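Foros > Hogar > Reciclaje > Botellas con etiqueta

Iniciado por ineseK, marzo, 11:40

ineseK
¿Quitáis la etiqueta a las botellas de plástico antes de tirarlas? Junto unas 100 al año y me da pereza.

wendy_w
Yo no. Las tiro con tapón y etiqueta.

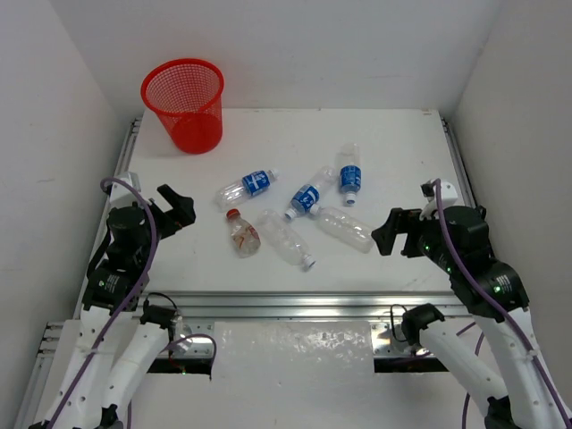 Re: Botellas con etiqueta

dhartley
No estoy de acuerdo, Wendy. Si sale fácil, se quita. El tapón sí lo dejo puesto.

wendy_w
En Whitlock el folleto no pide quitar nada.

nlavoie
En mi barrio tampoco. Yo las aplasto a lo largo y listo.

ineseK
Gracias. Dejo las etiquetas.

Contacto | © Foro Redosura | Volver arriba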